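Shoes by the door, again

I have been putting off the entry for about two years. It's a strip of floor between the front door and the kitchen, and every pair of shoes in the house ends up on it. In November it gets worse, when the boots come out and the summer shoes haven't gone anywhere yet. A few weeks ago I tripped over a clog at 6 a.m. with a full cup of coffee and decided that was enough.

The old setup was a Hägglund bench with a lift-up seat. It held plenty, but you had to take everything off the seat to open it, so the shoes stayed on the floor and the mail stayed on the bench. I sold it and started looking for something open.

My list was short. Three shelves, no doors, no fabric, light enough to move with one hand when I mop. I didn't want metal wire again. The Caltlow rack I had in my last apartment was wire, and heels slipped down between the bars every time. I also didn't want to drill into the wall, which is plaster and crumbles if you look at it.

So it's bamboo, three tiers, open at the front and sides.

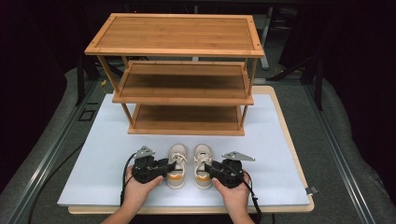
The slats are close together, so a narrow heel can't drop through. The top shelf has a raised edge, and I like that more than I thought I would. Keys and gloves will end up there no matter what I plan, and an edge means they at least stay put. The screws show at the corners of the top shelf. Some people would mind. I'd rather see them, so I know where to put the screwdriver when things work loose.

Putting one of these together takes more patience than skill. My advice is to leave every screw a half turn short of tight until all three shelves are on, then stand the thing on a flat surface and go around tightening a little at a time. I did it the other way with a Clatura bookcase once, tightening as I went, and it rocked for as long as I owned it. If a leg still sits high at the end, loosen the two screws nearest it and press down while you tighten them again. A felt pad fixes whatever is left.

The next question was what goes where. I went through every pair in the house before I let anything near a shelf. Three pairs went to donation and one went in the trash. A pair of hiking boots I bought for a trip to Urnalberg had split at the toe, and I had been keeping them out of loyalty. After that I was down to 11 pairs that get worn at least once a month. Everything else is in a bin under the bed with the season written on a piece of masking tape.

Shelf by shelf, the plan is this. Boots on the bottom, because they drip and they're heavy. Daily shoes in the middle, where I can grab them without bending all the way down. The top stays for guests and for whatever came off someone's feet in the last hour.

I started with the sneakers. They're the pair that gets worn most and gets left in the walkway most, so it made sense to give them a spot first.
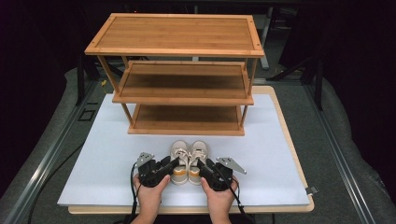

I went back and forth on whether shoes should go toes in or toes out. Toes out looks neater from the door. Toes in is easier, because you can hook two fingers in the heels and lift the pair in one go, and putting them back is the same motion in reverse. I want the version people will do when they're tired, so toes in it is. Laces stay tied or get tucked inside. A loose lace hanging off a shelf ends up under the pair below it, and then both come out together.

Light-colored shoes get a wipe before they go on the rack. I keep an old washcloth on a hook by the door for this. It takes less than a minute and it keeps grit out of the gaps between the slats, where it is annoying to dig out later. For the bamboo itself, a damp cloth and then a dry one. I wouldn't leave wet boots straight on it, so the bottom shelf is getting a rubber tray cut down to fit. I haven't found one the right depth yet. The one I ordered was made for a car trunk and was more than twice as long as I needed.

I also still need to deal with the umbrellas, which used to live behind the bench and are now leaning in the corner by the kitchen. If you have a narrow umbrella stand that doesn't tip over, leave a comment and tell me which one.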